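Facilities > Checklists > Shared Tables and Cups

Shared table check, Clanthorpe floor, Narkside building

Use this sheet for the long wood table and its raised shelf. It takes 10 minutes. Mark each line OK, Fix or N/A and write a comment if you mark Fix.

1. Tabletop wiped, no sticky spots. OK.
2. Wood checked for splinters along the grain and at the knots. OK.
3. Towel folded and laid flat, clear of the table edge. OK. Comment: care tag still attached. Leave it on - the laundry needs it.
4. Shelf legs sitting flat on the table. OK.

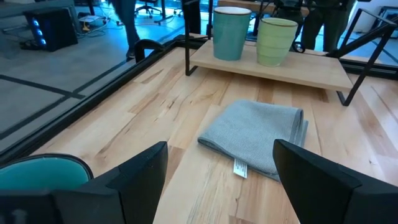
Could we get a second towel for this table? On our side one is soaked by lunch and people start drying cups with paper.

Request passed on. Until there is a spare, swap the towel at noon and put the used one in the bin by the sink.

5. Shelf does not rock when pressed at either end. Fix. Comment: slight movement at one end on Wednesday. Tighten the leg screws and check again next round.
6. Cups set back from the front of the shelf. OK.
7. Towel still folded at second visit. Fix. Comment: fold has sprung up off the table. Press it down or refold it, a cup set on top of it will tip.
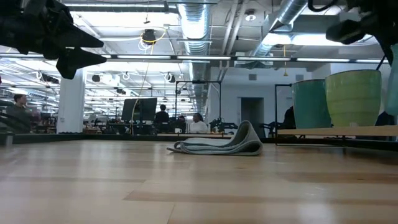 By the Fovelham facilities desk
June

Cups and mugs

The glazed cups are the Mamo ones, stock line 706. They chip at the rim before anywhere else, so start there.

8. Rims free of chips. Run a dry finger around each one. OK.
9. Handles firm, no hairline cracks where they join the body. OK. Comment: the speckled glaze hides cracks, so tilt the mug toward the light.
10. Mugs on the table standing on their base and away from the edge. OK. 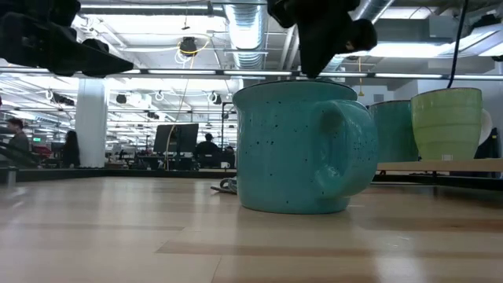 11. Cords and straps kept off the part of the table where mugs are set down. Fix. Comment: coil them and move them before anyone pours.
12. Chipped cups taken out of use. N/A this round.

Two open items carry over to the next sheet: the shelf legs and the cords. The towel was refolded during the check. Return the sheet to the tray by the door.

Contact the facilities desk | Copyright Fovelham | Back to top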